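# Small Things, Sorted: The Case for Emptying the Accessory Drawer

Hair accessories and costume jewelry occupy an unusual position among household belongings. They are inexpensive, they are used daily, and they are seldom put away with any care. A sweater that loses its place on the shelf is noticed by evening. A clip may spend two winters under a dresser.

The difficulty begins with size. Most bedroom furniture is built for clothing, and a drawer deep enough for folded shirts will allow a hundred minor articles to settle into layers. Elastics gather at the back. Necklaces work their way around the teeth of combs. A household that believes it owns too little will often buy again, and the drawer grows heavier.

Nostus, a home organization service whose work is confined to bedrooms and closets, recommends that the sorting be done on the bed. The surface is broad, it stands at a convenient height for a seated adult or a standing child, and it must be cleared before anyone can sleep. The firm allows 30 minutes for a single drawer and advises against opening a second one on the same afternoon.

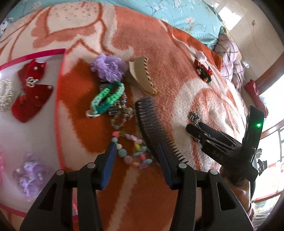 The choice of categories deserves more thought than it usually receives. Many families sort by color, which produces an attractive result and a poor system. Sorting by manner of use holds up better: articles that grip the hair, articles that tie it, articles worn at the wrist or neck, and articles that belong on a bag or a set of keys. Under such a scheme a mesh scrunchie and a claw clip part company at once, and a long strand of pastel beads made for a keychain leaves the bedroom altogether for the hook by the door. A shallow tray, such as the round one with the pink rim, serves well for decorated pieces like a headband with a crown charm, which suffer when pressed beneath heavier things. Seasonal ornaments may go into an envelope marked with the month in which they will next be wanted.

Containers should be chosen last. The Tretora insert, a fabric-lined divider sold in lengths of 6 and 15 inches, fits most dresser drawers, and the shorter length is adequate for clips alone. Biviria, which manufactures lidded boxes for craft supplies, has found a second market among parents of school-age children. Saucers and the lids of gift boxes perform the same work at no cost.

Chains require separate treatment. A chain stored in company will take hold of whatever lies beside it, and fine links may be damaged when they are pulled free in haste. The accepted method is to lay the chain on a soft, light-colored cloth, locate both ends, and loosen the mass outward from its center with the fingertips. Pulling on an end tightens the knot. Once free, the chain should be fastened at the clasp and hung from a hook or kept in a pouch of its own.

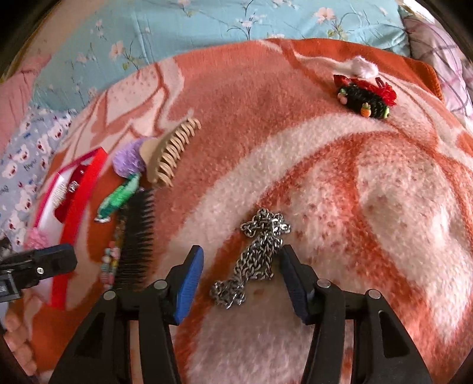 Đỗ, writing in response to an earlier article in this series, objected that hooks are of little use in a rented room where nothing may be fixed to the wall, and suggested threading each necklace through a drinking straw before closing the clasp. The suggestion is sound for slender chains. Those with wide links will not pass through a straw and may be laid flat in a long compartment.

Combs and brushes should be washed before they return to the drawer. Warm water with a small amount of mild soap is sufficient for plastic; wooden combs should be wiped and dried promptly. Fabric accessories may be washed by hand and left on a towel overnight, and any with glued decoration are better cleaned with a barely damp cloth.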